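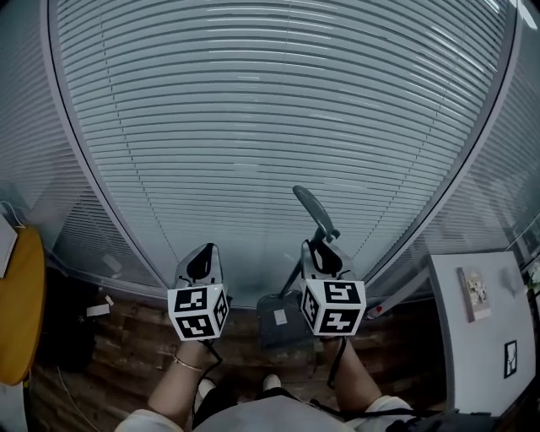

Orkonier Pair is our hand-held gripper set for recording two-handed work without a robot in the building. Two grippers, one head camera, one recorder. You wear the camera, you do the job, the files come out ready for training. Marker cubes sit at the base of each gripper with a pattern on the top, front and side, so tracking has more than one face to work with when you turn your wrist. Cables leave from the underside and run back toward the wrists, two per cube. Keep them that way, don't loop them over the top or you cover a marker. Bracelets are fine, loose sleeves less so.

**Status:** in stock, ships from the Sondar warehouse. Next batch after this one is July.

**Part no.** 3631

## What's in the case

- Left gripper and right gripper, cubes fitted
- Head camera with wide lens, plus strap
- Recorder with shoulder strap
- Cable set (short and long, use the short ones if you're under average height)
- Calibration card
- Spare marker stickers, one full set
- Printed quick start. The PDF is newer, go with the PDF

Not in the case: memory card, power bank, laptop.

## Setup

1. Charge everything first. The recorder won't start a session on a low battery, it just beeps.
2. Strap on, cables down the inside of the arm.
3. Camera on, tilt until you see both cubes in the preview with your elbows bent.
4. Hold up the calibration card. Wait for the tone.
5. Open and close each gripper 3 times, all the way. Sets the finger range.
6. Record.

Takes a new person roughly 9 minutes the first time. Much less after.

If the tone never comes, wipe the lens. Then wipe the card. Then check firmware, older units need the April update.

## Room notes

Ordinary rooms work. Office, kitchen, shop floor. Even light is best, and strong sun on the cubes washes out the pattern so close the blinds if you have them. Glossy floors ok. Mirrors not great.

The lens is very wide, straight lines near the edges will bow. Normal. The software flattens it on import, raw files are kept untouched.

## Fingers

Standard fingers ship fitted. Soft and long fingers are sold seperately, both clip into the same housing, no tools. Redo step 5 after any swap!! Most of the bad width data we get sent comes from skipping it.

## Software

Zaltano import tool, free with the set. Windows and Linux. Mac is not supported right now, no date for it. Exports hand pose, gripper width and video on one clock. Batch import is capped at 400 clips, split bigger folders.

Chowdary arm mounts fit the same fingers, so what you record by hand can be replayed on the arm side with matching tips. Mount sold by Chowdary, not us, ask them about lead times.

## Known issues

- Left trigger is a bit stiff out of the box. Loosens up.
- Recorder clock drifts if you leave it unplugged for weeks. Sync before you start.
- Preview freezes when the card is full, recording has already stoped by then. Watch the card light.
- Marker stickers scuff. Replace the whole face, don't patch.

## Ordering and returns

Quotes by email, put the part number in the subject line. School and lab pricing on request. Returns accepted unopened, or opened with all cables back in the case.

Loan sets: talk to Cristóbal Sosa on the sales desk. Say which finger type you want and whether you need the import tool preinstalled on a laptop.

Page updated 22nd April. Cable lengths corrected, Linux install note moved to the PDF.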